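六个月加辅食，我家的餐具和收拾办法

孩子满六个月以后开始吃辅食，到现在快五个月了。这段时间买了不少东西，有的天天用，有的拆开用了一回就进了柜子。前几天整理厨房抽屉，把这些东西全倒出来看了一遍，顺手记一下，给之后要买的人做个参考，也给自己留个底。

先说家里的情况。我们两个人都上班，白天老人带，晚上和周末自己带。厨房不大，水槽旁边只有一小块台面，没有洗碗机，所有东西都是手洗。这个条件决定了很多选择，要是家里有洗碗机，下面有些话可以不用看。

勺子

第一把勺子是怀孕的时候买的，木头的，头很浅，柄很短，样子好看。当时觉得孩子的东西要尽量天然，没想过别的。真用起来，头一个月还可以，米粉、南瓜泥都能挑得起来，孩子咬着也不硌。问题出在清洗和晾干上。我们习惯吃完先泡着，等孩子睡了再一起洗，木勺经不起这么泡，两个星期左右表面就起毛，摸上去发涩。后来用细砂纸磨过一次，抹了一点核桃油，好了几天，又起毛。

后来换了Nisow的硅胶软头勺，一套两把，头和柄是一体的，没有接缝。这一点我觉得很要紧。之前亲戚送过一把软头硬柄的，接口那里有一圈缝，洗得再勤，过一阵子缝里都有一条黑线，拔开来看，里面已经发霉了。买勺子先看有没有接缝，这是我现在唯一坚持的标准。

软头勺也有缺点。吃过胡萝卜和番茄以后会染色，洗不回去，晒太阳会淡一点。另外硅胶容易留洗洁精的味道，所以洗的时候洗洁精要少，冲的时候要多冲一会儿。我自己的检查办法是洗完放嘴里含一下，有味道就重洗。

木勺没有扔，现在给孩子自己拿着玩。他左手抓一把，右手抓一把，我用第三把喂，这样他不抢我手里的。

八个月以后他开始想自己吃，我又买了一把短柄的训练勺，柄粗，头上有小孔，能挂住稠一点的粥。前两周基本是用来敲桌子的，第三周开始有几次真送进了嘴里。有一段时间他把勺子反过来拿，用柄去蘸酸奶，再舔柄。我也没纠正，能吃到就行。

碗和盘

碗我买了三种，留下来用的是一种。

第一种是木碗，跟第一把勺子是一起买的，底下带一个硅胶吸盘。吸盘和碗是分开的，每次洗要拆下来，洗完还要装回去，装的时候里面如果有水，过两天就有味道。用了不到一个月就不用了，现在放在门口装钥匙。

第二种是不锈钢的双层碗，能保温，冬天适合。缺点是不能进微波炉，老人有两次差点放进去，后来我怕出事，收起来了。

第三种是Ferkik的分格硅胶盘，整块的，底下自带吸力，三格，一大两小。这个从七个月用到现在，每天至少两顿。能蒸，能进微波炉，摔不坏。吸力在我们家那张餐椅的塑料托盘上可以，在木头桌面上不行，木纹稍微深一点就漏气。用之前托盘要擦干净，有一粒米都吸不住。孩子现在已经知道从边上抠了，抠三四次能抠开，所以也不要对吸盘抱太大希望，它能给你争取的就是你转身拿纸巾那几秒钟。

价格上，硅胶盘比木碗便宜。我一开始在餐具上花的钱，大部分花在了好看上面，后来补买的那些便宜的反而用得久。

围嘴和罩衣

围嘴分两类，一类是软布的，一类是带兜的硅胶围嘴。布的我们有六七条，都是别人送的，吃辅食的时候用处不大，粥一下就透过去了，现在拿来擦口水。硅胶围嘴接得住东西，洗起来也简单，冲一冲挂着就行。买的时候注意领口的扣子，最好多几档，我家的是五档，现在用到第三档。兜口要能自己撑开，有的偏软，孩子一趴就扁了，东西照样掉在腿上。

吃手指食物以后光有围嘴不够，袖子每次都是湿的。长袖罩衣买过两件，一件袖口是松紧带，太紧，脱下来手腕有一圈红印；另一件宽松一些，能穿。夏天我们就直接脱了上衣吃，吃完抱去洗，省一件衣服。

餐椅

餐椅写简单一点，因为每家的情况差得多。我们买的是Wirkico的一款塑料餐椅，四条腿能拆，托盘能拆，坐垫也能拆。选它的理由就是能拆。在店里看过一把带布面软垫、能调靠背的，坐着确实舒服，价钱要高不少，但垫子四周有很多缝，我想象了一下南瓜泥进到那些缝里的样子，没买。

餐椅的安全带一定要系。我们家的安全带是白色的，这是我对这把椅子最大的意见，现在已经是黄的了。拆下来用氧系漂白粉泡过一次，泡了一晚上，好一些，没有回到原来的颜色。

地上铺过一阵防水垫，后来撤了。垫子要洗要晾，我们阳台小，晾一块垫子就晾不了床单。直接擦瓷砖更快。

洗和晾

下面是我最想写的部分。买之前看了很多测评，讲材质的多，讲怎么洗的少，可是每天花时间最多的就是洗。

我们现在的做法是三个步骤。吃完马上用冷水冲掉表面的东西，米粉和蛋黄一干就粘在上面，用热水冲粘得更牢。然后放到一个单独的盆里，加一点洗洁精，等孩子睡了洗。最后放到架子上晾，隔两三天用蒸汽消一次毒。刚开始是每顿都消毒，到七个月左右放松了，孩子那时候已经什么都往嘴里放，拖鞋都舔过，再每顿消毒餐具意义不大。这一点各家想法不一样，听自己家医生的。

海绵和大人的碗分开用。

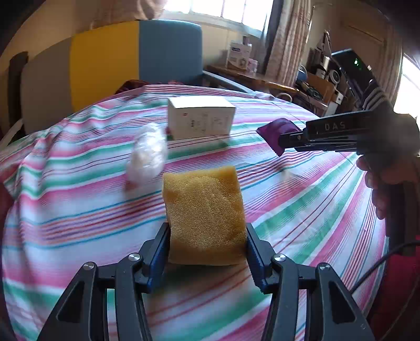 黄色的海绵，方方厚厚的一块。

海绵我试过硅胶刷、丝瓜络、普通海绵和带粗面的百洁布。硅胶刷看着干净，干得快，但是去不掉油，肉泥的油在硅胶盘上会留一层膜，用手摸滑滑的，硅胶刷刷几遍都在。丝瓜络对付大人的锅可以，对小勺子太粗，也伸不进分格盘的角落。百洁布的粗面会在餐具上留划痕，有了划痕更容易染色和藏东西，所以孩子的餐具不要用。绕了一圈还是普通海绵好用，便宜，勤换就行。我们两个星期换一块，旧的拿去擦餐椅腿和水槽，再过两个星期扔掉。

用完要挤干，不要放在水槽底下的角落里。原来我有个带吸盘的沥水盒，盒底总有一点水，海绵下面那一面一直是湿的，没几天就有酸味。后来改成用一个不锈钢夹子夹着，挂在水龙头旁边，酸味就没有了。这个办法是看别人家这么做学来的。

晾餐具的架子也换过。第一个是塑料草坪样子的那种，一根一根竖着，看着很好，底下的接水盘要每天倒，忘了倒就长粉红色的东西。现在用的是Gál的一个窄架子，铁丝的，直接架在水槽上面，水滴下去就没了，没有接水盘。它的问题是间距宽，小勺子会从中间漏下去，我在一头放了一个小的漏网杯，专门插勺子。

硅胶餐具有个小毛病，静电吸灰，也吸毛。家里养猫的要注意，晾干了尽快收到带盖的盒子里。我们家没有猫，但是有地毯，效果差不多。

去味的办法：硅胶盘用久了会有一股说不清的味道，尤其是蒸过鱼以后。用白醋兑水煮十分钟，再用清水煮一次，味道能去掉大半。也有人说放烤箱里低温烤，我没试过，不写。

关于「天然材质」

因为前面说了几次木头的不好，这里补几句公道话。木头和竹子的餐具本身没有问题，我父母家的竹筷子用了很多年。问题是它们需要人及时洗、及时擦干、放在通风的地方，隔一段时间上一次油。有时间做这些的人，可以用得很好。我没有时间，所以不适合我。

买的时候要看一下是整木的还是压制的。有些写着竹餐具，里面是竹粉加树脂，压出来的，颜色鲜艳，形状很规整，摸起来像塑料。这种我不太放心装热的东西。分辨的办法就是看有没有纹理，再看包装背面的材质那一栏，小字，要仔细找。写得含糊的我就不买。

还有一点，木勺和竹勺要经常看边缘。孩子长牙以后会咬，咬出毛刺就不能再用了。我每次洗的时候拿手指沿着边摸一圈。

花了多少钱

翻了一下记录，从开始准备辅食到现在，餐具、围嘴、餐椅、辅食机、冷冻格、消毒锅，零零碎碎加起来是3967元。比我以为的多。其中餐椅600元，消毒锅和辅食机占了很大一块，剩下的是各种几十块钱的小东西，最便宜的一单36元，是那把短柄训练勺，连运费。

辅食机这笔钱现在看可以不花。它能蒸能打，但是容量小，刀头难洗，密封圈要抠出来单独洗。我用了两个月就改成蒸锅加料理棒了，两样家里本来都有。蒸锅可以一次蒸一大锅，打好了分到冷冻格里，够吃一个星期。消毒锅用得多，还兼着烘干奶瓶，这笔不后悔。

冷冻格说一下。要买带盖子的，格子不要太大，一格够一顿里的一样菜就行。底要软，能从下面顶出来。硬塑料的那种冻实了以后倒不出来，要泡热水，泡完外面一层就化了。冻好以后我会倒出来装进密封袋，写上是什么、哪天做的。不写真的会认不出来，西葫芦泥和豌豆泥冻起来差不多。

如果重新买

要是现在从头来，我会买的是：软头勺两把，一体的；分格硅胶盘一个，用一个洗一个也来得及；硅胶围嘴两条，换着用；能拆的餐椅一把；带盖冷冻格两个。别的等用到了再说，现在买东西第二天就到，没有必要囤。

别人问想送什么，我一般说送围嘴，硅胶的，颜色深一点。颜色浅的吃几次番茄就难看了。

水杯我没有写，因为还没有找到满意的。鸭嘴的漏，吸管的难洗，吸管里面那根细刷子每次都溅一脸水，敞口杯他拿起来就往头上倒。目前在用一个带重力球的吸管杯，凑合。等他再大一点，有了固定的杯子再写。

下次写九月份做的那几样手指食物，胡萝卜条蒸多久能捏得动又不散，我记了几次时间，还没有整理。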